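Search the catalog
Enter keyword or item number
Go

Stendisar Deep Clay Bulb Pan, Item 1852

Wed 3 May – by Joonas Harju

The Stendisar Deep Clay Bulb Pan is intended for growers who keep hardy cyclamen, crocus and small fritillaries under cold glass. It is deeper than a standard alpine pan and gives a long root run to bulbs that resent shallow planting. The clay is unglazed inside and out, so that surplus moisture can leave through the wall during the summer rest.

Each pan has three drainage holes in the base. A layer of coarse grit over the holes is recommended before the compost is added. For most species a mix of equal parts loam, leaf mold and sharp sand is suitable. Pans should be plunged to the rim in damp sand from fall onward, and the sand – not the pan itself – should be watered during freezing weather. 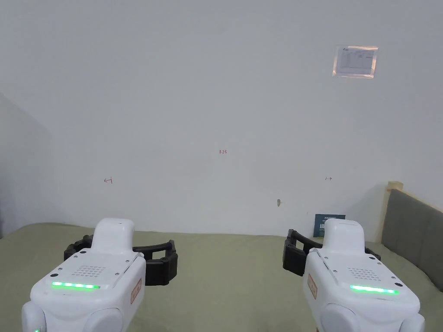 Repotting is best carried out while the bulbs are dormant. Seedlings may be left undisturbed for two seasons. Growers raising seed of Cyclamen coum should cover it with a thin layer of fine grit and keep the pan shaded until leaves appear. Pans sown in this way at our Sindthorpe nursery are moved into brighter conditions in March.

Specifications
Outside diameter: 131 mm
Inside depth: 90 mm
Drainage holes: 3
Finish: plain terracotta
Matching saucer: Flalletti, sold separately

New pans should be soaked overnight before first use. White deposits on the outer wall are mineral salts and may be removed with a stiff brush and clean water. Detergents must not be used. Empty pans should be stored dry, as wet clay may crack in hard frost.

Orders are sent from Sindthorpe. Pans that arrive broken will be replaced on receipt of the order number and a short account of the damage. The shallow version, listed under the name Phetsri, remains available while stocks last.

Last updated: see date at head of page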